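Harnel College – Introduction to Bookbinding and Book Care
Handout 3: Hardcover Structure

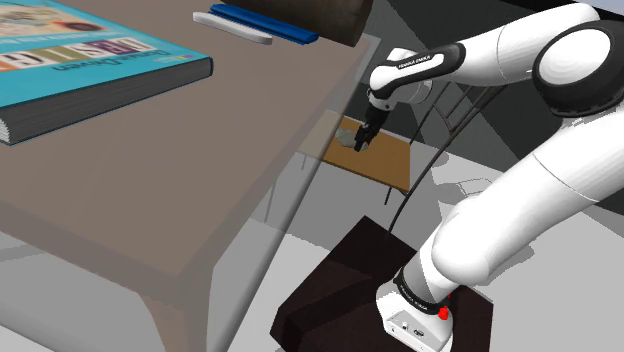 A hardcover book has two main parts, the text block and the case. The text block is the stack of pages, either sewn in sections or glued along one edge. The case is the two boards and the spine piece, joined by a single covering material. The two parts are made separately and come together late in the process, at the step called casing in.

What holds them together is less than most people expect. The endpapers are pasted to the inside of the boards, and a strip of open cloth called the mull runs across the spine and under the endpapers on each side. The groove along the spine edge of the cover is the joint. It bends every time the book is opened, and it is usually the first place to fail.

Terms to know for the quiz:
Square – the small margin of board that extends past the pages. We use 3 mm.
Head and tail – the top and bottom edges of the book.
Fore edge – the edge opposite the spine.
Swell – extra thickness at the spine caused by the sewing thread.

Thick books need more care. A text block of 300 pages or more should be sewn, and the spine should be rounded before lining. If it is left flat, the weight of the pages pulls the block forward when the book stands upright. Very heavy volumes are better stored flat, with no more than a few in a pile.

Grain direction must run from head to tail in the boards, the paper and the cloth. Boards cut across the grain will warp as the paste dries. Test each sheet by bending it gently both ways before you cut.

Reading for next time: Isaksson, chapter 8, and the diagram on page 67. Bring a bone folder and a steel ruler.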